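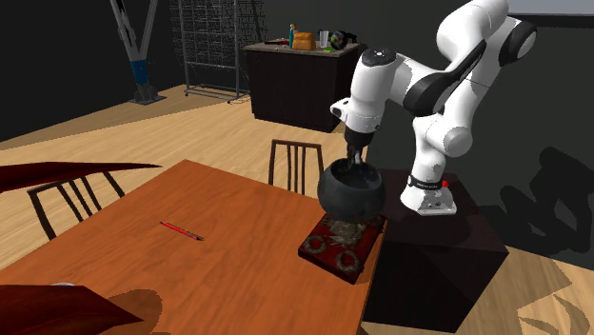
Kitchen & Home | Member Newsletter

Does a good pot need seasoning, or do we just like the ritual?

Every September, when the weather turns and people drag the heavy cookware back out of the bottom cupboard, my inbox fills with the same argument. Somebody has bought a cast iron pot, somebody else has told them they've already ruined it, and a third person has sent them a link to a man with a beard rubbing flaxseed oil into a skillet for 12 coats. I've been writing this column long enough to have given bad advice on the subject myself, so consider this a partial retraction.

I started out as a believer. I had a pot from Hokness, bought second-hand, and for two years I treated it like a sick relative. No soap. No tomatoes. Never soaked, never left on the rack. Dried on the burner, oiled while warm, wiped until the cloth came away clean, put away with a folded paper towel under the lid so the air could get in. Then I went away for a month and lent the place to my nephew, who washed it with dish soap every night and made chili in it at least twice a week. When I got back the pot was fine. It was a bit dull around the rim. I fried an egg in it the next morning and the egg slid.

One pot and one nephew don't prove anything. But it did make me go back and ask where the rules came from, and the answers weren't impressive.

The soap rule

Old soaps were made with lye, and lye will strip a seasoned surface if you give it long enough. Ordinary dish liquid is a mild detergent. The black layer on a pot is oil that has been heated until it hardens into something closer to a varnish, and once it's hardened, a squirt of dish liquid and a soft brush won't shift it. If yours comes off with soap, it hadn't set in the first place. You had a greasy pot.

I put this to Tanko Dauda, who ran the kitchen at a fishing lodge up north for most of his working life and has no patience for columnists. He told me they washed theirs in the same sink as everything else. "We had 200 people some weekends. You think I had a special cloth?" He did say he never let the dish crew leave iron sitting in water overnight, and he got cross when they did, so there is one rule that survives contact with a working kitchen. Rust is real. Water plus bare iron plus time makes rust, and no amount of scepticism from me will change that.

The tomato rule

This one is half true, which makes it harder to kill. Acid does attack seasoning, and if you simmer a tomato sauce for an entire afternoon in a pot with a thin, new surface, you'll taste metal and you'll see a patch where the colour has gone. A splash of wine or a tin of tomatoes for half an hour in a pot that's had a few years of use? I've done it many times and tasted nothing. Bello Olatunji, who wrote in last winter to tell me I was a coward about this, makes his stew in the same iron pot his mother used, peppers and tomatoes and all, and wanted to know what exactly I thought was going to happen to him. I didn't have a good answer then and I don't have one now.

If the idea bothers you, use an enamelled pot for the sour things. That's what they're for. Which brings me to the part where people try to sell you something.

The special oil rule

I've been keeping the clippings on this. Depending on whom you ask, the only correct fat is lard, grapeseed, flaxseed, canola, rice bran, beef tallow, or a small tin of branded paste that costs more than a week's coffee. Tikel sells one of these tins. So does Adach, in a nicer tin. I bought both with my own money and used them alongside the canola that lives next to my stove, each on its own pan, for one winter of regular cooking.

The Tikel smelled of honey. The Adach was stiff and had to be warmed in the hands. I cooked potatoes, eggs, fish and a lot of onions, and by spring I had mixed up which pan was which and could not sort them out again by looking or by cooking. I'm aware this is not how a laboratory would do it. A laboratory would presumably label the pans. Still, if one of them had been a miracle I'd expect to have noticed.

Flaxseed I will warn you about. It goes on beautifully and looks like a piano. Mine also flaked off in little black scales the second time I got the pan properly hot, and I've had enough letters describing the same thing to think it wasn't only me. I know there are readers who swear by it. Please don't send me the video again.

The "it gets better every year" claim

Here I get a bit grumpy. There's a story that iron improves forever, that your grandmother's pot is better than anything you can buy because of all the dinners soaked into it. It's a lovely thought, and it sells a lot of old pots at high prices. A surface does improve over the first several months of steady use. After that, as far as I can tell, it levels off, and then it goes up and down depending on how you've been treating it. Cook bacon for a month and it's great. Boil beans for a month and it's patchy.

What your grandmother's pot may have going for it is a smoother inside. Plenty of older ones were ground or polished after casting, and a lot of cheap modern ones are sold with the pebbly finish left on. That makes a difference you can feel with a spatula. It has nothing to do with soaked-in dinners. Ott Sakalauskas restores these things in his garage and took an orbital sander to a new pan in front of me, seasoned it that afternoon, and handed it over. It was as slick as his old ones within a couple of weeks of breakfasts. He did point out that he charges more for the old ones anyway -- "people like the story" -- and I appreciated the candour.

Do you need one at all?

I'm going to lose some of you here. For many households, no. They're heavy. If your wrists are sore, or you rent a place with a glass-topped stove you're frightened of cracking, or you mostly cook pasta and soup, a plain stainless pot with a thick bottom will do nearly everything and go in the dishwasher afterwards. The claims about iron being healthier are thinner than the people making them suggest. Some iron does get into food, more with wet and sour dishes, but I wouldn't count on a pan to treat anything, and anyone with a condition that makes extra iron a problem should be asking a doctor.

The even heating claim is just wrong. Iron is slow and spotty. Put a cast iron pan on a small burner and you get a hot ring in the middle and sad, pale edges. What it does is hold heat once it's got it, so a cold piece of meat doesn't knock the temperature down as badly. That's useful for searing, for bread and for keeping a stew going on low. Heat it slowly and give it a good ten minutes before you decide it isn't working.

What I do now

I wash the pot with a little soap, while it's still warm if I remember. I dry it with a towel and put it on the burner until the last of the damp is gone. If it looks dull I wipe a few drops of canola around the inside and then wipe them out again as though I'd made a mistake. If there's food stuck on, I boil some water in it and scrape with a wooden spoon. If there's rust I go at it with steel wool, oil it thinly and leave it upside down in a hot oven for an hour. The whole business has gone from a hobby to a chore, and I find I use the pot more.

Chukwuemeka Okonkwo, who edits this newsletter and has to read the replies, asked me to mention that the last time I wrote about cookware we received 1,419 emails, and that a good number of them were unkind about my views on garlic presses. I stand by the garlic presses.

Two corrections from the previous issue. The Tamuno roasting tin I reviewed does come with a rack; mine had been packed under a flap in the box and I threw it out. And Suleiman Etim wrote to say that the bread recipe calls for 2 teaspoons of salt, where I'd printed tablespoons. He had already made it. He says the birds wouldn't touch it either.

Next month: whether you need to rest a steak, and for how long, and who decided.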